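Children's Picture Book Room - Safety and Condition Checklist
Collthorpe Reading Center, January
Completed by: Soledad Castellanos
Items marked OK need no action. Comments follow where the rating is Fair or Fail, or where a note carries over from the last check.

1. Shelving and display

1.1 Low face-out shelves fixed to wall: OK
1.2 Tall shelf units, anti-tip straps fitted: Fair
Comment: Strap on the unit nearest the door is fitted but slack. Tighten to the wall bracket and recheck under load.
1.3 Shelf edges free of splinters and exposed staples: OK
1.4 Rolling book bins, wheel locks working: Fail
Comment: Two locks on the Zirora bin do not hold on the hard floor by the entrance. Bin taken out of use. Replacement locks requested from Reltutberg.
1.5 Heavy books and boxed sets stored below adult waist height: OK

2. Books and novelty formats

Total titles on the open shelves: 158. Board books and novelty books were checked one by one. Standard picture books were sampled.

2.1 Board book corners intact, no loose layers: Fair
Comment: 13 withdrawn. Most show peeling at the lower outside corner. The farm animal series is the worst affected and should not be reordered in the same binding.
2.2 Sound books, battery door held by a screw: Fail
Comment: 3 withdrawn. In each case the screw was missing and the door opened by hand. Batteries removed and stored in the locked office drawer.
2.3 Lift-the-flap and pull-tab books, no detached parts: Fair
Comment: Flaps missing from the duck pond book and the Chong bedtime title. Missing flaps are a condition fault only. Loose tabs small enough to swallow are a safety fault and go under Fail.
2.4 Touch-and-feel patches glued down on all sides: OK
2.5 Cloth and bath books, seams closed: OK
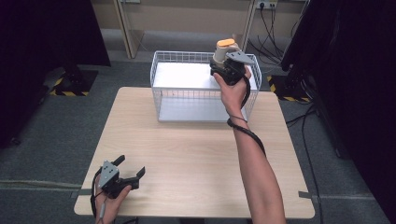

Wire mesh basket on the table, with a capped container held over it.

3. Story time area

3.1 Rug edges flat, no curl or tear: Fair
Comment: One corner lifts - tape is a short-term repair and has already been used twice. Fit a gripper pad under the full length.
3.2 Floor cushions, zippers closed and covers sound: OK
3.3 Reader's chair stable on all four legs: OK
3.4 Puppets and story props, no loose eyes or buttons: Fair
Comment: Fox puppet has one eye on a long thread. Resew before the next session.
3.5 Clear path from rug to exit: OK
Comment: Path measured at 72 inches with the cushions out. The stroller line must stay on the opposite wall.

4. Electrical and lighting

4.1 Outlet covers in place: OK
4.2 Reading lamp cord secured along the wall: OK
4.3 Audiobook player, cord and plug undamaged: Fair
Comment: Outer sleeve is worn near the plug. Usable with supervision until the cord is replaced.

5. Follow-up

Items 1.4 and 2.2 are to be closed before the bin or the sound books go back on the floor. Items rated Fair are to be closed by the next check. Withdrawn board books may be offered for craft use only if the peeling layers are cut away first.

Signed: S. Castellanos
Copy to: front desk binder, children's room file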